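Table Linen Hire: Frequently Asked Questions

Last updated August 2022

These are the questions we get most often at Ciria Linen Hire. If yours isn't covered, use the contact form or ring the office during opening hours.

ORDERING

How far ahead do I need to book?

Two weeks is enough for most orders. For dates in May and December we'd suggest booking as soon as you have the venue, as white and ivory cloths go first. You can change the numbers up to four working days before delivery without charge.

Is there a minimum order?

The minimum hire charge is £76 before delivery. It can be made up of any mix of cloths, napkins and runners. If you collect from our Nuldale depot there is no minimum.

How large an order can you take?

We can supply up to 1,000 napkins in white from stock. Coloured napkins are held in smaller quantities, so please ask before you print anything with a colour scheme on it.

Can I see a sample first?

Yes. We post out one napkin in each of up to 4 colours free of charge. Samples of full cloths can be looked at in the depot but we don't post them.

SIZES AND FABRICS

What size cloth do I need?

Measure the length and width of the table, then add twice the drop you want. The drop is the part that hangs down at each side. For a sit-down meal most people choose a drop of 25 to 30 cm, which stays clear of laps. For a buffet or cake table, go to the floor so that boxes can be stored underneath.

For a round table, measure straight across the middle and add twice the drop in the same way. A 150 cm round table with a 230 cm cloth gives a drop of 40 cm.

What fabrics do you have?

There are two ranges. Tamihana is all cotton, with a soft finish and a fair bit of weight to it. Pillitz is a cotton and polyester mix weighing 235 grams per square metre. It creases less and is the better choice if the cloths will be laid the night before. Both come in white, ivory, grey and navy. Pillitz also comes in dark green.

What is the difference between white and ivory?

White is a clean, bright white. Ivory has some yellow in it and looks warmer under indoor lights. The two don't mix well on the same table. If your venue provides white crockery, either colour will do.
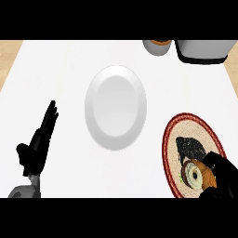
If the venue is lending you its own napkins, ask them for one and hold it against our samples in daylight. Shades vary a good deal between suppliers, and we can't match another firm's cloth exactly.

Do I need an underlay?

On a hard table we recommend one under the Tamihana range. It stops the cloth sliding, cuts down noise from cutlery and protects the table from warm dishes. It won't protect against anything straight from the oven, so please use mats as well. Underlays are charged per table and come in the same sizes as the tables themselves, with no drop.

DELIVERY AND COLLECTION

When will my order arrive?

We deliver the working day before your event, between 8am and 5pm. You'll get a text with a two-hour slot the evening before. Someone must be there to sign.

Will the cloths be ironed?

Everything is pressed and folded. There will be fold lines, and these are easiest to deal with once the cloth is on the table. Lay it out, mist it lightly with water and smooth it by hand towards the edges. A hand steamer is quicker if you have one. Please don't use a hot iron directly on a polished table.

Can you lay the tables for us?

No, we only deliver and collect.

AFTER THE EVENT

Do I have to wash anything?

No, washing is included in the price. Shake off crumbs, flowers and confetti and put the cloths in the bags provided. If they are damp, leave the bags open until we collect, or mildew can set in. Mildew doesn't wash out and we have to charge for it.

What about stains?

Food, wine, tea and coffee are all fine. Please don't treat them yourself, and don't put salt on red wine. Bleach and some stain sprays do more harm than the stain. Candle wax is best left alone too.

What will I be charged for?

Burns, tears, mildew, ink and missing items are charged at the replacement price on your order form. We check everything within five working days of collection and send photographs with any charge.

I've found one of your napkins after collection. What should I do?

Post it back or drop it at the depot within 14 days and we'll refund the replacement charge. Put your order number in with it.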